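Prakine Adds Two Yogurt-Coated Trail Mixes to Its Snack Line

Noltstead, May — Prakine, the dried fruit and nut company, has added two yogurt-coated trail mixes to its regular line. Both are on sale now at the company store and will reach grocery shelves across the Trunevport area by the end of the month.
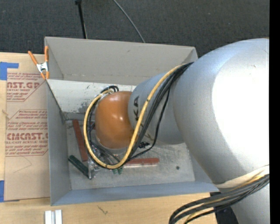

What Is in the Mixes

The first, Orchard Mix, combines yogurt-coated raisins and apricot pieces with plain roasted almonds and pumpkin seeds. The second, Baláž Blend, takes its name from the family bakery that first sold it by the scoop. It contains yogurt-coated hazelnuts, dark chocolate peanuts, sour cherries and small pieces of candied ginger.

The coating on both products is made with whole-milk yogurt powder and has been reworked following complaints that an earlier version was too sweet. Sugar in the coating has been cut by 10 percent. The ginger was also reduced after the first tasting round, in which a number of participants said it covered the flavor of the cherries.

"Customers told us they wanted to taste the fruit first and the coating second," said Annelore Kettler, head of product development. "We went back to the recipe several times before we were satisfied with the hazelnuts in particular."

A total of 826 shoppers took part in the tastings, which were held at the company store during the winter. Orchard Mix received the higher score among families with children — Baláž Blend did better with adults shopping alone.

Availability

Both mixes are sold in resealable bags and in single-serve packs. Single-serve packs come in boxes of five. More than 50 grocery stores have placed orders, and a list of locations is posted at the company store counter.

Both products contain milk and tree nuts. Baláž Blend also contains peanuts. Customers with food allergies are asked to read the label before purchase.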